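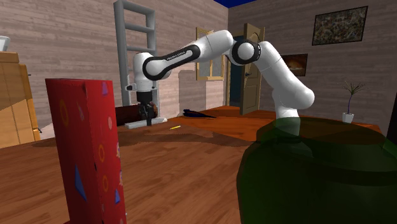
Alina Husar
Staff writer, home and kitchen

Home Recipes Pantry Garden About

Search this site Go

How to Make a Crock of Sauerkraut on Your Kitchen Counter

I've been making sauerkraut for years now, and I still get a little giddy when the first bubbles come up. It's cabbage and salt, that's the whole ingredient list, and somehow it turns into the thing I put on eggs, hot dogs, baked potatoes and (don't judge) grilled cheese. If you've only had the kind from a can, please try this once.

My first batch was terrible, by the way. I guessed at the salt, left half the cabbage poking up out of the brine and went away for a week in August. You can imagine the smell. So the method below is a bit fussier than what my friend Sarahí Carrillo does, who salts by the handful and gets it right every single time. I'm not there yet!

What you'll need

One big firm head of green cabbage, or two small ones
Fine sea salt with no iodine added
A kitchen scale
A large bowl
A crock or a wide-mouth glass jar, big enough to leave a few inches at the top
Something heavy to hold the cabbage down
A clean dish towel or a loose lid

The salt

Please weigh it. A spoonful of coarse salt and a spoonful of fine salt are really different amounts, and that's how I got into trouble. You want 2 percent of the weight of the cabbage. I usually do 3000 grams of shredded cabbage, so that's 60 grams of salt, and it fills my crock nicely. If all you've got is a smaller jar, do 300 grams of cabbage with 6 grams of salt and call it a test run. Weigh the cabbage after you've cored and shredded it.

Shred and squeeze

Pull off the floppy outer leaves and set one or two of the nicest aside for later. Quarter the head, cut out the core, and slice the rest into ribbons as thin as you have patience for. I use a knife. Macario Escobedo at the Gindale farmers market sells me my cabbages and swears by a mandoline, but I've lost enough fingertip to mine that it lives at the back of a drawer.

Dump everything in the bowl, sprinkle the salt over, toss it, and then walk away for 20 minutes. Go fold laundry. When you come back the cabbage will look a little sweaty and half your work is done. Now get your clean hands in there and squeeze, really squeeze, like you're mad at it. Keep going until you can lift a fistful and have liquid run out between your fingers. With a fresh cabbage I'm done in 9 minutes or so of steady squishing, longer with an old dry one from the back of the fridge.

Pack it

Take a handful at a time, drop it in the crock, and press it down hard with your fist before adding the next. You're pushing out the air pockets. Pour in every drop of liquid from the bowl. Lay your saved leaf over the top like a blanket, tuck the edges down, and set your weight on it. A small jar filled with water works fine.

The brine has to cover the cabbage. If it doesn't after a few hours, dissolve 5 grams of salt in a cup of water and top it up with that.

Wait

Cover it with the towel or loose lid, set it on a plate (it may overflow, mine always does) and leave it out of the sun. Somewhere in the 60s is ideal. In a hot kitchen it goes fast and gets a bit soft.

For the first few days, press on the weight every morning. You'll see bubbles and the brine will go cloudy, and both of those are fine. A thin white film on the surface is usually kahm yeast, which you can skim off. Fuzzy spots, or anything pink, blue or black, and I throw out the whole batch.

Start tasting after a week. I like mine at three weeks, when it's properly sour but still has crunch. Sarahí goes to six.

Storing it

Pack the finished kraut into clean jars, press it under its brine, put the lids on and keep them in the fridge. Mine lasts for months in there.

A few extras

Caraway seeds are the classic, a teaspoon or two per head. I've also done juniper berries, grated carrot and, one time, apple, which went boozy and strange but got eaten. Red cabbage works exactly the same way and makes the brine a ridiculous purple. Wear an apron.

If you make a batch on a Friday, write the start date on a piece of tape and stick it to the crock. I forget every time and end up scrolling through my text messages trying to work out when I bought the cabbage.

Contact | © Prurndale Kitchen | Back to top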